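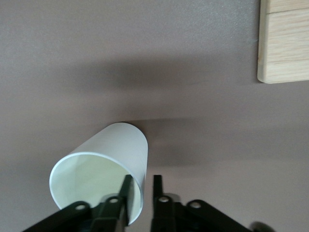

Does anyone know whether the Girnmont hut still has its rainwater tank hooked up over the holidays? It does, but the tap is turned off at the tank itself, so walk behind the hut and open the valve before you decide you've been lied to.

Posted to the Girnmont Walkers list, 12/29/19
From: the list moderator

That one has come up three times this month, so consider it settled. On to the message I've been putting off answering:

> I've done the Skarkthorpe track every December and I don't see why we
> need to book now. It's a hut, not the opera. Also, the colour of the
> new track markers is awful. Is there any chance of going back to the
> old ones? And who do I see about my deposit?

Taking these in order of how much trouble they'll get me into.

Booking: the hut sleeps nine. Last summer more than 40 people turned up on the one night, every one of them a regular who didn't see why they needed to book. I was on the verandah between a wet dog and a bloke who'd brought a ukulele. I now favour bookings.

Markers: the old ones were a very tasteful green, and were fixed to trees. I'll leave that with you. The new orange ones go as far as the Zullitholm turnoff, after which you're back to tasteful green and your own judgement — bring the paper map, the phone signal gives out at the creek.

Deposit: it's $80 per group and it comes back once the key does. The key, please, and in the lockbox. Not under the mat. Not in your glovebox in another state, with an email in March saying you've just found it.

The Shimada stove in the hut has been serviced and the left burner works again. The right burner has its own views. Bring your own matches and your own mug, as the hut mugs have wandered off with the hut teaspoons. If you've got either at home, no questions asked.

Fire bans are being called at short notice, so check on the morning you leave. If the track's closed, it's closed, and the deposit comes back for that too.

Replies to the list, thanks, and trim your quotes.

Filed under: Huts & Tracks, Bookings, Grumbles
Last updated: December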